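Robots still can't fold the laundry, but they are getting closer to holding it

Nollen, the home robotics firm, said in December that its Festora folding system can now get through a basket of towels without help. It takes nearly 20 minutes. Anyone with a teenager will recognize the pace.

The company trains Festora on chores done by people with hand-held grippers, in bedrooms with real beds and real wrinkles. Soft red cloth is apparently harder than welding a car door. 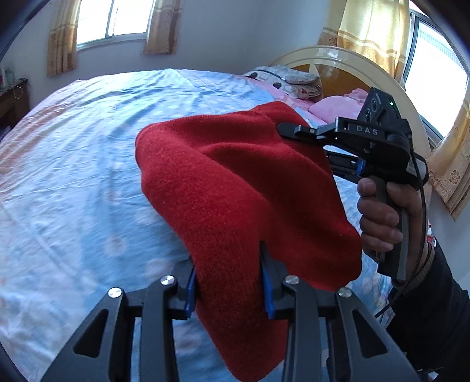 Shop floor fares no better

Rival Plivetti put 2 machines to work tidying the sweater tables at Nisbet, a discount clothing chain, and took both back after 2 weeks. Nisbet said the tables looked "very calm." Staff said the machines stopped whenever a sleeve turned inside out – a condition known in retail as Saturday. 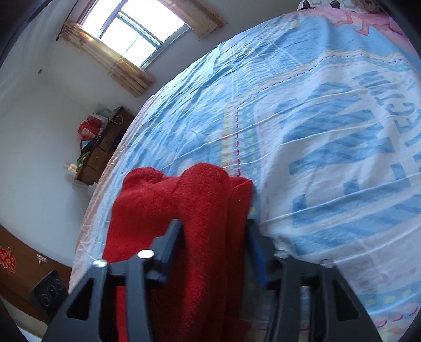 Nollen plans to sell Festora for $799 a month, setup included. Fitted sheets are not supported at launch, and the company would not say when they might be. Plivetti says it is working on sleeves.

Nisbet has gone back to folding by hand and is hiring for the evening shift.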